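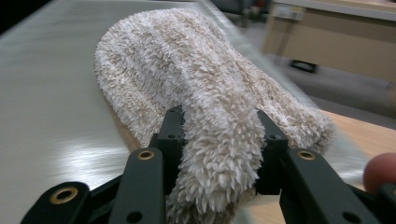

Subject: Re: [trirka-grasp] Do worn pads spoil hand-held demonstrations?

On the Trirka list, the Subramaniam group wrote:

> We dropped every demonstration recorded with worn pads from our
> last training set. That cost us 119 recordings. Has anyone checked
> whether that is needed? Our guess is that the policy learns
> the look of the pads and gets confused when they change.

We have checked, in a small way. The short answer is that we would keep them.

We took 240 demonstrations with the hand-held gripper, half with fresh pads and half with worn ones. The objects were a shaggy cloth and a frame of shiny rods. We then trained one policy on fresh pads only and one on the full mix, with the same number of steps, and ran both on the arm with each type of pad.

On the cloth there was no difference we could measure. A thick fold is easy to hold and the fabric hides much of the pad anyway. On the rods the mixed policy did better, mainly when the arm itself had worn pads. The policy trained on fresh pads tended to close too early. 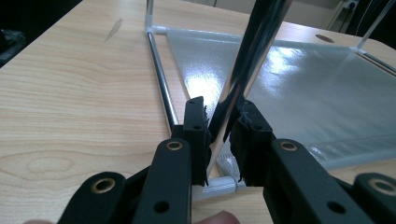
Letalano, June

A second round is under way with the rods. The frayed edge of the pad covers part of the contact point in the wrist view, and reflections on the rod make it harder to see where the jaws meet it. We are labeling the moment of contact by hand in 2,000 stills to find out how much of the error comes from that.

One thing we did not plan for was lint. Fibers stay on the pads after cloth work and then show up in recordings with other objects. We now log the order of objects in each session - six fields in the Dreltico sheet, nothing more. 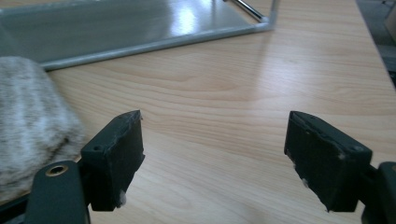 Jaws open over the table, with white fiber on both pads.

If you still have the 119 recordings, please don't delete them. We would like to run the same comparison on your data, and can send our training settings and the sheet in return.

Letalano manipulation lab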